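O pão de centeio da Greer (e o meu, que ainda não chega lá)

2023-04-06

Prometi há uns tempos que ia contar como anda a história do fermento, e como já recebi duas mensagens a cobrar, cá vai. Ponham água a ferver para o chá, que eu quando começo a falar de pão esqueço-me das horas.

Tudo começou em outubro, quando a Greer Pringle me trouxe um frasco com um bocadinho do fermento dela embrulhado num pano da loiça. Vinha com um papelinho a dizer o nome do bicho, Keskinen, e só isso. Nem instruções, nem proporções, nada! Telefonei-lhe nessa noite e ela riu-se e disse que lhe desse centeio e água e que o deixasse em paz. Ora eu não sei deixar nada em paz, como quem me lê há mais tempo já percebeu, e nos primeiros dias devo ter aberto o frasco de hora a hora.

O primeiro pão saiu baixo e cinzento, com um buraco enorme debaixo da côdea. Comemo-lo torrado, com muita manteiga, e o meu marido teve a gentileza de dizer que lembrava o pão da avó (a avó dele, diga-se, comprava o pão na mercearia). O segundo ficou melhor. O terceiro esqueci-o no forno por causa de um telefonema da minha irmã, e sobre esse não digo mais nada.

O que mudou as coisas foi a farinha. Eu andava a usar uma de supermercado, já nem sei há quanto tempo estava no armário, e a Greer insistiu que fosse ao moinho de Zirnville, onde moem o centeio à vista da gente. Trouxe um saco de 3 quilos e nessa mesma noite alimentei o fermento: 100 gramas de farinha, 100 de água morna, uma colher velha de pau para mexer. De manhã tinha subido até à tampa e cheirava a maçã. Fiquei ali de roupão a olhar para aquilo, toda contente.

Desde então faço sempre da mesma maneira. À noite misturo o fermento com parte da farinha e deixo-o no armário por cima do frigorífico, que é o sítio mais quentinho da casa. De manhã junto o resto, o sal, uma colher de melaço e umas sementes de alcaravia (a minha filha tira-as uma a uma, paciência). A massa de centeio não se amassa, mexe-se, e fica com um ar de cimento que assusta quem vem do trigo. Vai para a forma com as mãos bem molhadas e lá fica até aparecerem furinhos à superfície.

Depois vem a parte difícil, que é esperar. O pão de centeio pede um dia inteiro de descanso antes de ser cortado, e eu fiz batota tantas vezes que já reconheço de olhos fechados aquele miolo pegajoso que se agarra à faca. Agora embrulho-o num pano, vou à minha vida e tento não passar pela cozinha. Da última vez aguentei quase 3 horas e meia antes de lhe cortar uma pontinha, e para mim já foi um progresso.

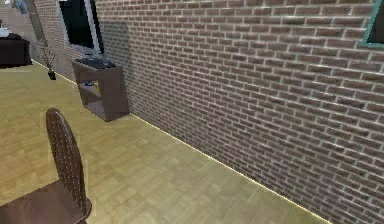 O Ikechukwu Anozie escreveu-me, depois do meu último texto, que estou a pôr água a menos e que por isso me abre a côdea de lado. Diz ele que a massa deve quase escorrer da colher, que o forno tem de começar muito forte e baixar ao fim de um quarto de hora, e que a alcaravia se torra antes, numa frigideira seca, senão mais vale não a pôr. Acrescentou ainda que cortar o pão no próprio dia é um crime, e aí não tive resposta para lhe dar.

Experimentei a água e tinha razão, Ikechukwu! A côdea já não rachou e o miolo ficou mais húmido, quase como o da Greer. Quanto à alcaravia torrada, fica para a próxima fornada, que a minha filha já me avisou que o cheiro chega ao quarto dela.

Se alguém por aí quiser um bocadinho do Keskinen, é só deixar recado nos comentários e trazer um frasco com tampa. Tenho sempre de sobra, e custa-me tanto deitá-lo fora que já ando a fazer panquecas com ele ao pequeno-almoço.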